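Workshop Notebook, Textile Conservation and Dyeing
September 2025
Entry: cochineal and lac trials on wool, second series

The purpose of this series is to establish whether the Tavance wool can be brought to an even crimson without the streaking recorded in January. The wool was scoured in the usual manner, rinsed twice, and left in the alum bath overnight. The cochineal was ground fresh. The lac extract came from the Erketa stock, which is nearly finished and should be reordered before the next series begins.

Bath A (cochineal) was held at a low heat for 2 hours. Bath B (lac) was treated the same way, with the addition of cream of tartar. Both were stirred by hand every 5 minutes for the first half of the period and left alone after that. 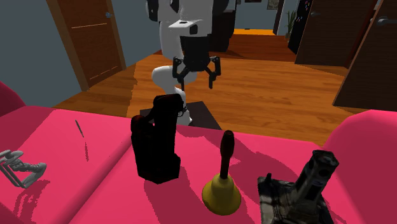

Twelve skeins were divided equally between the baths. Those from Bath A took the color quickly and showed no bare patches at the ties. Those from Bath B were slower, and two were returned to the pot after the first inspection. The ties on the Bath B skeins had been made too tight. Colleagues preparing wool for the third series are asked to use the loose figure-eight tie described in the Clulimska handbook.

The water remains a concern. The supply at the Nikolaidis building is harder than at our former premises, and the lac shifts toward purple in it. Rainwater from the covered tank was used for the final rinse only. It is recommended that the whole process be repeated with rainwater, if the tank allows.
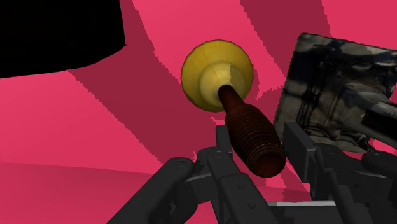 Evenness is to be judged on the dry skein, under the north window, by two members of staff working separately. Shade cards for the first series were marked under the desk lamp and are not reliable. A strong pink is especially hard to grade in mixed light: where darker crimson bands run diagonally across the brighter color, as they do here, the eye may read a shadow as a fault in the dye. Cards should be laid flat and turned once before a grade is entered.

Outstanding: wash test on Bath A, light test on both, new labels for the alum jars. The spent cochineal has been kept in the covered pail for a paler second bath.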